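Getting Small Stuff Under Control: Drawer and Workbench Tips

Every house has a drawer that nobody opens in front of guests. Ours holds batteries of uncertain charge, a key to a bike lock we threw away, and enough twist ties to secure a small boat. I have been fighting it for 10 years, and I'm ahead on points. These are the things that have helped.

Empty it all the way

You can't tidy a drawer while the stuff is still in it. You just stir. Pull the whole thing out, tip it onto an old sheet and put the drawer somewhere you can't reach for it. Vacuum the corners with a sock over the nozzle, held on with a rubber band, so you don't lose the one screw you need.

Test batteries now, not later. Drop each alkaline AA from an inch or so onto a hard counter, flat end down. A fresh one tends to land with a thud, and a tired one tends to bounce. It isn't laboratory science, so use a tester if you own one. (I own one. It's in the drawer. It needs a battery.)

Trays beat dividers

I spent a whole September cutting dividers out of cereal boxes. They looked great until somebody shoved in a tape measure. Loose trays are better. You can lift one out, carry it to the job and bring it back, or at least mean to.

Clear ones are worth the extra dollar, because you'll never read the labels. Measure the inside of the drawer first, including the height, and take off a quarter inch for the runners. Long narrow trays go front to back, with the things you grab most at the front end.

If a tray slides around, put a dab of museum putty under each corner. Shelf liner works too, though it collects crumbs even in rooms where nobody eats.

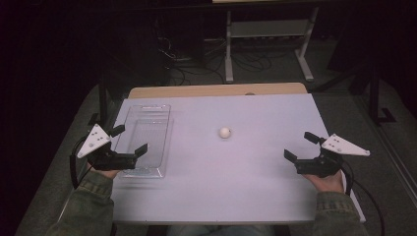
Kendra Turcotte wrote in to say putty turned to gum in her garage over the summer, and she's gone back to strips of bicycle inner tube. "Cut them open, lay them rubber side down, done. Mine haven't budged, and I slam drawers."

Fair enough. I don't slam drawers, I sigh at them, so the putty has had an easier life here. If you want to take it off again, roll it from the edge with your thumb and clean up what's left with more putty.

Screws and other orphans

Keep screws you can match to something. Tape them in a bag to the back of the thing they came from – the shelf, the crib, the curtain rod box. Any screw with no known family gets one jar. When the jar is full, pour out half and let it go.

Picture hooks bite fingers, so press the nails into a wine cork.

Flat-pack wrenches all look alike and you'll be given another. Keep 3 in different sizes.

Keeping it that way

Put a shallow bowl on top of the dresser for pocket junk and empty it when it starts to overflow. Ours gets done when somebody can't find the car key.

Leave one tray with nothing assigned to it. It will fill up by itself, mostly with twist ties.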